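Section 4: Fitting the Clolholm Drawer Runners

1. Empty the drawer. Yes, the takeout menus too.

2. Pull it out as far as it goes, press both release tabs and lift. If only one tab gives, press harder and say something rude.

3. Screw the new runners to the cabinet sides, 2 screws at the front, 2 at the back. Leave them a half turn loose. 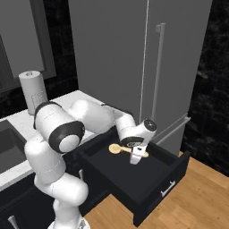 Yevhen Kobzar

4. Slide the drawer in until it clicks. A crunch is a different sound and means go back to step 3.

5. Tighten the screws by hand. Power drivers strip the holes.

Caution: Load limit is 30 pounds. Cast iron adds up fast.

Note: Soft-close takes 10 full cycles to settle. Until then it closes like any other drawer, with opinions.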